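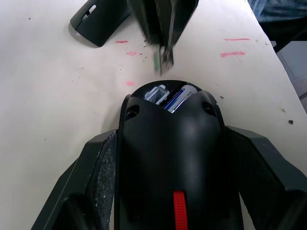
Bresa School Parents' Group
Minutes of the meeting held on 19 January 2024 in the upper school library

Present: Nasrin Akbari (chair), Elba Paredes (secretary), Maximiliano Palma, Parvaneh Heydari, Estela Alarcón (head of Year 7), and nine other parents
Apologies: received from two parents of Year 10 pupils

1. Minutes of the November meeting

The minutes were agreed with one correction. Under item 4, the late bus was recorded as leaving at 5.15. It leaves at 5.05. Elba Paredes will change the copy on the website.

2. Matters arising

Lost property. The rail has been moved from the corridor to the space beside the office. Unclaimed coats will be put out on the tables at the next parents' evening.

Toilets on the ground floor. The school has confirmed that the locks have been replaced. One parent said that her daughter still avoids them at break. Estela Alarcón asked for details after the meeting and will raise it with the site team.

Year 9 options leaflet. Still not received. Carried forward.

3. Moving up from primary

Estela Alarcón gave an outline of this year's plans. There are 92 children expected in the new Year 7, against 101 last year. They will come from three primary schools, the largest number from Medina. Four form groups are planned. Each child will be asked to name three friends and will be placed with at least one of them.

Parvaneh Heydari asked whether children who come alone from a primary could be put with others in the same position. Estela Alarcón said this had been tried two years ago and had not gone well, as the children felt they had been picked out. They will be spread across the forms and invited to an extra visit in the afternoon.

A parent with a child in the present Year 7 said that the first fortnight had been very hard at home. Her son was in tears most evenings and would not say why. It came out later that he did not know where to eat his lunch. Several others had similar stories. It was felt that parents had been given plenty of paper about uniform and very little about what an ordinary day is like.

There was a long discussion about what would have helped. Suggestions were:
a plain timetable of a normal day, including breaks, sent home before the summer
a map with the lunch hall and toilets marked
the name of one adult a parent can ring in the first weeks
an evening for parents without the children there

Maximiliano Palma said he would not have come to an evening, as he works late, and asked for it to be written down as well. Estela Alarcón agreed to both. She asked parents to remember that form tutors teach for most of the day and may not ring back until after four.

Action: Parvaneh Heydari and Estela Alarcón to draft a two-page sheet and bring it to the next meeting.

4. Phones

The present rule is that phones are switched off and kept in bags from the gate in the morning until the end of the last lesson. The school is thinking of having them handed in to form tutors instead.

Views were mixed. Some parents were strongly in favour. Others were worried about breakages and about who would pay. One father said his daughter has a health condition and uses her phone to check her readings, and he wanted this allowed for in writing and not left to each teacher. Estela Alarcón said that it would be.

Nasrin Akbari pointed out that most of the trouble between children last term had started on group chats in the evening, and that a rule for the school day would do nothing about that. She asked whether parents in a form would consider agreeing a time when phones go downstairs for the night. Two people said they had tried this with other families and it had held for a few weeks. A parent of an older child said that by fifteen it was a lost cause and she had stopped arguing about it. Another did not agree and said her sixteen-year-old still leaves his in the kitchen, with complaints.

No vote was taken. The school will send a short survey to all families.

Action: Nasrin Akbari to send the school the group's questions on breakages and medical use.

5. Homework

Maximiliano Palma raised the amount of homework in Year 8. His twins are in different forms and one regularly has twice as much as the other. Estela Alarcón said the guide is 45 minutes a night and that heads of subject had been reminded of it. Parents should write in the planner if a child has worked for that time and not finished. The child will not be kept in for it.

It was noted that many parents did not know this. Elba Paredes will put it in the newsletter.

6. Residential trip to Ivberg

The Year 8 trip goes ahead. The coach firm, Grudodetti, has held last year's price. Families may pay in instalments and should speak to the office in confidence if the cost is a difficulty.

Some children have not been away from home before. Parvaneh Heydari asked about ringing home. The rule is that children do not ring, but staff will ring parents if a child is ill or very upset. Two parents were unhappy with this. Estela Alarcón said that in her experience calls at bedtime made homesickness worse, but she would talk to any family who was worried. A parent whose son wets the bed asked that staff be told quietly, and was given the name of the trip leader.

Kit list to be sent out shortly. Wellingtons can be borrowed in most sizes.

7. Money

The group has about 1000 pounds in the account after the winter fair. Requests were considered as follows.

Board games for the wet-break room: agreed, up to 60 pounds.
Second-hand uniform shop, new rails and hangers: agreed, 33 pounds.
Outdoor benches: not agreed at present. The quotation was thought too high. Maximiliano Palma to ask for another.

8. Any other business

Parking outside the lower gate is still bad at pick-up. Parents are asked again not to stop on the zigzag lines.

Estela Alarcón asked for parents willing to talk to Year 10 about their jobs. Any kind of work is welcome. Names to the office.

One parent asked if meetings could start half an hour later so that those with toddlers can get them to bed first. Agreed for a trial. Small children are still welcome to come along.

9. Next meeting

Date to be fixed by the chair and put in the newsletter. Start time 7.30, same room.

The meeting closed at 8.50.

E. Paredes, secretary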